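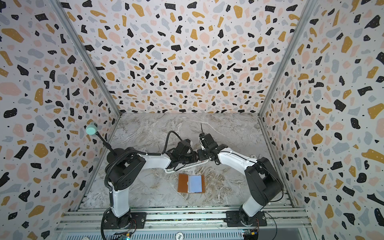
How to Pick a Driving School Without Getting Talked Into One

Every driving school says it is patient, affordable and highly rated. I have read a lot of these websites and I could swap the names around without changing a word. So treat the homepage as an ad and do the checking yourself. It takes an afternoon.

Step 1. Look up the license
Your state keeps a list of approved schools and usually one of instructors. Search for the school by its legal name, which may not be the name on the car. If you can't find it, call the state office before you call the school.

Step 2. Ask what the pass rate means
A school near me, Clerer, used to advertise a 100 percent pass rate. I asked Anselmo Cusi at the front desk whether that included students who failed the first time and came back. It did. Ask for first attempts only, over a full year, and see how long the pause is.

Step 3. Get the price in writing
The package I was quoted had four lessons. The test-day car, home pickup and the "materials fee" were all extra. Write down:
Minutes per lesson behind the wheel
Cost of using their car for the road test
Cancellation fee and how much notice they want
What happens to unused lessons

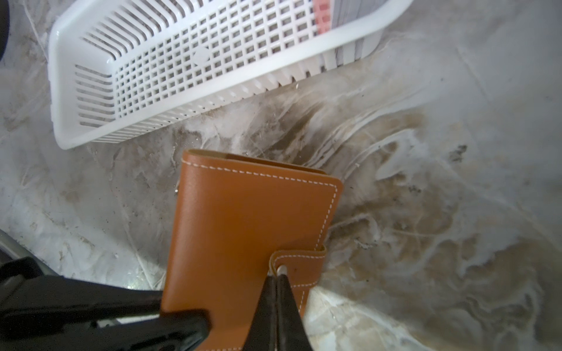

On the last item, get a date. Pukton told my niece Nayeli her lessons were good "for the season." They ran out in November, with two left.

Step 4. Find out who is teaching
Ask for the instructor's name and whether you keep the same one. Some schools rotate whoever is free, and you spend the first ten minutes of every lesson proving you can park.

Step 5. Buy one lesson first
If they only sell packages, I would keep looking. Discounts for paying up front mostly help the school. During the lesson, notice whether the instructor is on the phone, and whether you drive anywhere besides the test route.

Step 6. Read the bad reviews
Skip the five-star ones. Look for the same complaint showing up more than once, such as late pickups or refunds that never came. One angry person proves little. If several describe the same problem, ask the school about it and write down the answer.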